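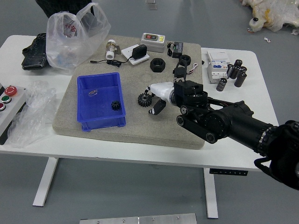 About us

Giraldo is a parts sorting and kitting shop in Ondinthorpe. We take mixed lots from repair depots, closeouts and factory clear-outs — switches, gears, fittings, capacitors, nuts, power adapters, whatever comes — and send it back sorted, labeled and packed in kits. Started in a rented unit on the Floltomville road. Still on the Floltomville road, bigger unit.

42 people work here. Early shift starts at 6, late shift ends at 10 at night.

What we do

Mixed lots sorted by part. Repair kits made to your list. Returns checked and put back to stock. Small runs welcome, no minimum. We carry 2407 part numbers on our own shelves and will hold yours too if you ask.

How we work now

For years all of it was done by hand. Standing up, same reach, same bin, all shift. Sore shoulders, sore wrists, people leaving. Good people too. So we brought in arms for the picking. We call the setup Gindano, after the street our first unit was on.

The arms pick and place. People do the rest — decide what a part is when the label's gone, check it, pack it, talk to the customer. Someone is at the table with the arm when it's learning a new lot. Big gears are easy. Thin wire is a pain. Clear plastic bits, worse. When the arm can't make a pick it goes to the hand bench, and the hand bench isn't going away anytime soon.

What changed for the staff

We told everyone before the first arm was ordered: no layoffs over this. Held to it. Hours stayed the same, pay went up one step for anyone trained as a cell lead. Training is on the clock, 189 hours of it so far this year across both shifts.

Not all of it went smooth. The first months were slower than doing it by hand and people said so, loudly. Two pickers didn't like the change and moved over to packing, which was fine by us. The break schedule had to be redone twice becuase the arms don't take one and everybody was feeling rushed. Now the cells stop at break time. Slower on paper. Keeping it.

Anyone on the floor can hit stop, any time, no form to fill in after. Tables go up and down, so set yours at the start of shift.

Who we are

Etelka Szilágyi, owner. Ran the hand bench before she ran the company, and still covers it in December when we get slammed.

Orlando Salazar, floor lead. Trains the cell leads, writes the shift notes, answers the phone if it rings long enough. Came to us from a hardware store counter, knows every thread size there is.

Work here

Usually hiring for packing and late shift. No robot experience needed, most of us had none. Good eyes and some patience with small parts. Come by the front office before noon and ask for for Orlando, he'll walk you round.

Visits

Customers welcome, call ahead. Closed-toe shoes please. Parking at the side, not in front of the dock.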